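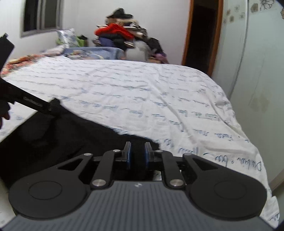

Zestenstead Institute of Household Studies
Domestic Practice, Level 1
Handout 4: Clearing and Making Up a Bed Used for Storage

Purpose of this session

Students will learn to clear a bed on which clothing, bags and bedding have collected, to sort what has been removed, and to return the bed to use. The session follows Handout 3 (Folding) and assumes that students can already fold a shirt, a pair of trousers and a flat sheet to the course standard. Students who missed Handout 3 should complete it before attending.

1. Terms used

Surface load: everything on the bed that does not belong to the bed. Clothing, shopping bags, tubs and unfolded cloth are surface load. Blankets in regular use are not.

Holding place: a clean area away from the bed where items wait while they are sorted. A chair, a table or a spread cloth will do. The floor may be used only if it has been swept that day.

Base sheet: the sheet in direct contact with the mattress or its cover.

2. Order of work

Work from the foot of the bed toward the head, unless the greater part of the load is at the head, in which case the order is reversed. Begin with containers. A plastic tub or basket should be lifted off first, emptied if necessary, and kept within reach, as it will serve for items that must go to the wash.

Bags are taken next. Every bag is to be opened and its contents checked before it is moved to the holding place. Plastic bags often contain a mixture of clean and worn items and should never be put away unopened.

Large pieces of dark cloth are lifted by two corners and shaken away from the bed. Lint from black fabric shows clearly on a white or light printed sheet and is difficult to remove once it has been pressed in. Where lint has already settled, use a dry brush in one direction only.

Clothing in a pile is removed one garment at a time from the top. Pulling a bright garment from the middle of a pile disturbs the pieces above it and usually creates a second pile.

3. Sorting

Use 4 groups:

Wash
Fold and store
Hang
Return to another room

Strong reds and new dark garments are to be kept apart from white and pale articles in the wash group. Students should read the care label where there is one. If there is none, the garment is treated as likely to lose color and is washed separately in cold water.

A garment that cannot be placed in a group within a few seconds goes to the end of the line and is considered again when the rest is finished.

4. The base sheet

Once the bed is clear, examine the sheet for stains, tears and thin areas. Printed sheets, including those with lettering or script, need closer attention because the pattern can hide small marks. Stand at the side of the bed and look along the cloth toward the light.

If the sheet is to remain on the bed, loosen it on all sides, draw it level, and check that the overhang is equal on the left and right. Rows of print are a useful guide: they should run straight from one side of the bed to the other, or from head to foot, according to the design. Smooth from the center outward with the flat of the hand. Tuck the foot first, then the sides.

Blankets are shaken, folded in three lengthwise, and placed at the end of the bed or spread as required.

5. Practical work and assessment

Students work in pairs. The practical carries 9 marks, of which 2 are given for the condition of the holding place at the end of the exercise. Linen is issued from Room 368 and must be returned there folded.

Written notes on the session are to be submitted before Handout 5 is issued.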